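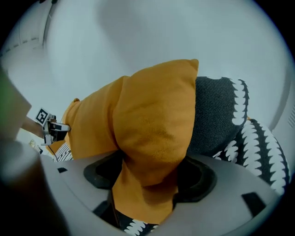 October, notebook, upholstery corner

Sofa day! Started at 1230 after lunch and kept going until Folke wanted the table back. The job was to settle on a resting arrangement for the sofa before the Kettani samples go back, and I think we're there, or very close.

Cushions first. The orange velvety ones are still my favorite thing in the whole room. I went in expecting to want something quieter, maybe the oatmeal ones from Lasusine, and within five minutes I'd changed my mind completely. The color does so much work. Put one against the armrest and the two oranges talk to each other (the armrest is burnt, the cushion is more mustard, and they sit a step apart, so it doesn't look like we tried to match and missed). Robel says the step should be bigger. Noted, Robel.

They do crease. Pinch one in the middle and the fold goes deep, and the pile shows every handprint. I brushed a spare cover with the soft brush, always the same direction, and it came up beautifully. The stiff brush left tracks, so that one goes back in the drawer for the rugs.

Corners: the points hold up well when you plump from the sides. Hit the top and you get the karate-chop dent, which Hanne likes and I don't. We agreed to leave the points up for now and ask Sointu when she's back from Endville.

The charcoal cushion with the white zigzag edge is a harder one to place. Up close the texture is lovely, very fine, and the trim is crisp. Next to the orange it looks great. Next to the striped throw I keep going back and forth - two loud black-and-whites side by side, and my eye doesn't know where to stop. Tried it in front, tried it behind, tried it with only the trim showing past an orange one. Behind, with the edge peeking out, is the best so far.

Throw: draped over the back and down across the seat, fringe hanging free of the floor. I love what the stripes do when they go over the seat, they turn all wavy. Hanne's trick is to lay it from the back forward and then tuck at the crease with the flat of the hand. If you pull from the front the whole thing creeps. Needs redoing every time someone sits down, so we should think about a couple of hidden stitches.
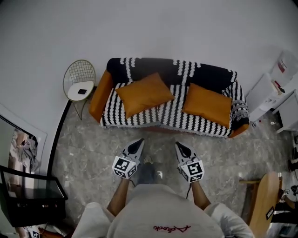
Sofa with throw, two orange cushions on the seat, folded blanket on the right armrest.

The gray and white blanket stays folded on the arm. Ibrahim wanted it open over the seat, but then you lose the stripes, and the stripes are the fun part! Folded, it calms that end down nicely.

The gold wire chair is a keeper too. The round white cushion suits it and the grid back is light enough that it doesn't fight with the sofa. I'd like to try it on the other side, maybe turned in a little.

Still to do:
Hang the picture, or decide that leaning is how we like it. I'm leaning toward leaning.
Clear the small stuff off the shelf of the side table.
Rub test on the orange fabric, 3000 passes to begin with, on the offcut and not on a finished cover.
Ask Sarnow if they still have the fringe in black.
Measure the spare inserts again. I wrote 62 on the bag and can't tell if that was before or after filling.

Folke has the good scissors.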